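Sorting table check, Clendstead unit, April 22, 2025
Filled in by Jasmina Todorova

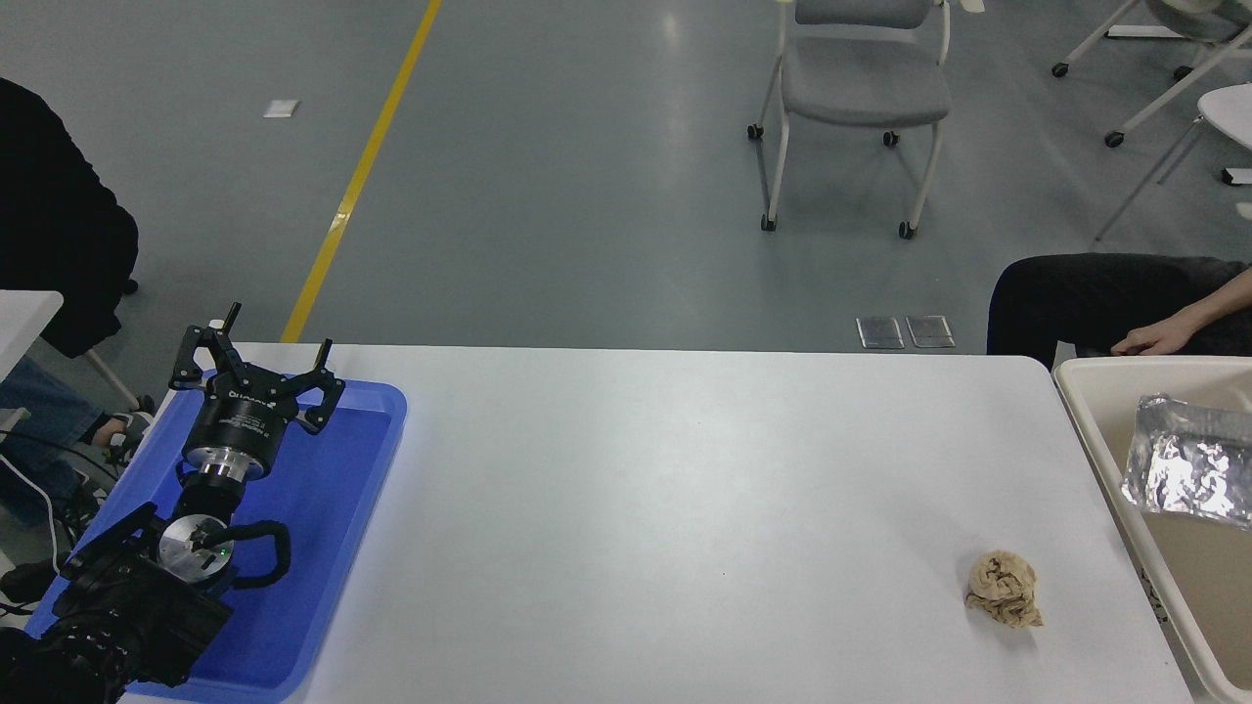 The white table, paper still to go, foil in the beige bin.

Right, my turn with the checklist again, so you get my comments as well as my ticks (sorry, I do go on a bit!). I've kept to the Horkemex order so it matches the June sheet.

1. Table top clean and clear of old stickers: YES
Lovely, no complaints. I wiped it again afterwards anyway with the Eder spray.

2. Table steady: YES, JUST
I leaned on each corner and there's a tiny wobble at one of them. A turn of the foot sorted it for now, but please check it again next time round.

3. Waste in the right place: PARTLY
There was a crumpled ball of brownish paper on the table, over by the bin, and a crumpled bit of foil inside it. Foil is fine in there if it's clean. If it's got food on it, it goes in general waste, and yes, I do mean everyone. Paper goes in the paper sack and please don't wrap it up inside the foil, I spent ages picking the two apart last month.

4. Bin sound, no cracks or sharp bits: YES
Ran a gloved finger round the rim and down the inside walls. All good. Label needs redoing, I'll print one.

5. Floor markings easy to see: YES
The yellow line shows up nicely against the grey. Keep stools and bags off it, it's there so people can get past.

6. Floor plates flush: YES
Walked over both of them twice (felt a bit daft) and nothing rocked or clicked.

7. Cables out of the way of feet: NEEDS DOING
There's a black one hanging down at the left-hand end, right by where somebody sits. Could we have clips? I asked Sostden for a pack of 16 and they only do them in 26s, so 26 it is.

8. Seating: OK
People do sit close to the table, so mind your knees and push your stool in when you get up!

9. First aid box within reach: YES
Plasters are low. 2 left of the big ones, I've put it on the order.

Still to do: clips, bin label, plasters. I've asked for all of it within 72 hours. Sheet's in the blue folder if you want to add anything.

J.T.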